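Lesezeit: 2 Minuten

Mittwoch, 17. März – von Vutovby

Oldtimer nach langer Standzeit zur Ausfahrt anmelden – was muss vorher gemacht werden?

Hallo zusammen, ich habe aus der Familie eine Limousine übernommen, Erstzulassung 1967, Vierzylinder, Vergaser. Der Wagen stand fast 29 Jahre in einer trockenen Scheune, aufgebockt und mit einer Decke darüber. Vor dem Abstellen lief er wohl normal. Im April ist bei uns die Ausfahrt nach Vitavholm, und am Vormittag gibt es dort auch eine kleine Wertung für unrestaurierte Fahrzeuge. Ich würde gern mitfahren.

Der Motor lässt sich von Hand drehen, weiter bin ich noch nicht. Im Tank steht eine braune Brühe, die nach altem Lack riecht. Die Bremsen sind rundum Trommeln, das Pedal fällt durch. Der Lack ist stumpf, aber original, die Sitze haben zwei Risse. Was ist jetzt die richtige Reihenfolge? Und soll ich den Lack vor der Wertung aufpolieren lassen oder so lassen?

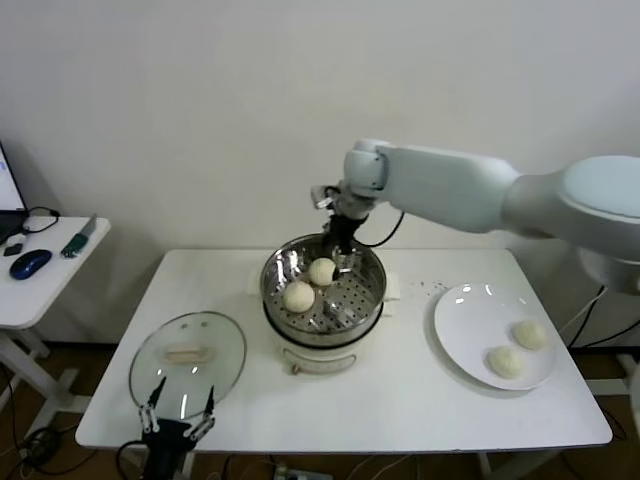 Zur Strecke noch: Es sind keine großen Steigungen dabei, nur das letzte Stück vor dem Ort geht bergab. Einen Anhänger könnte ich mir leihen, falls der Wagen nicht rechtzeitig fertig wird. Zugelassen ist er noch nicht, der alte Brief liegt aber vor.

Kornex
Zuerst die Bremsen, dann alles andere. Bei der Standzeit Radbremszylinder, Hauptbremszylinder und alle Schläuche neu, die Leitungen auf Rost prüfen und die Flüssigkeit komplett raus. Beläge anschauen, die lösen sich nach so langer Zeit gern vom Träger.

Danach der Kraftstoff. Tank ausbauen, reinigen lassen, innen ansehen. Wenn er durchgerostet ist, hilft auch keine Beschichtung mehr. Benzinpumpe und Vergaser zerlegen, Dichtsätze gibt es für die meisten Modelle noch. Auf keinen Fall mit dem alten Sprit starten.

Beim Motor: Kerzen raus, in jeden Zylinder etwas Öl, ein paar Tage stehen lassen und dann von Hand durchdrehen. Öl und Filter wechseln. Anschließend ohne Kerzen mit dem Anlasser drehen, bis Öldruck da ist. Kühlwasser ablassen und spülen, Schläuche und Keilriemen neu.

Reifen müssen auch neu, egal wie gut das Profil aussieht. Für das H-Kennzeichen brauchst du ein Gutachten, da würde ich jetzt schon einen Termin machen. Ich habe im letzten Frühjahr 9 Tage darauf gewartet, und das war noch schnell.

Tôn
Lack nicht polieren lassen. In einer Wertung für unrestaurierte Wagen zählt der Zustand, wie er ist. Waschen mit viel Wasser und mildem Shampoo, trocknen, eventuell ein Wachs ohne Schleifmittel – mehr nicht. Der Lack aus der Zeit ist an den Kanten dünn, da ist man mit der Maschine sofort auf der Grundierung.

Die Sitze würde ich von unten mit Stoff hinterlegen, damit die Risse nicht weiterlaufen. Alte Rechnungen und das Serviceheft mitnehmen, falls vorhanden. Und frag beim Veranstalter nach, ob Fahrzeuge auf dem Anhänger zur Wertung zugelassen sind. Das ist überall anders geregelt.

Vitavholm_67
Meiner stand auch ewig. Neue Batterie rein, frisches Benzin, lief beim zweiten Versuch. Bremsen habe ich nur entlüftet. Würde mir da nicht so viele Gedanken machen.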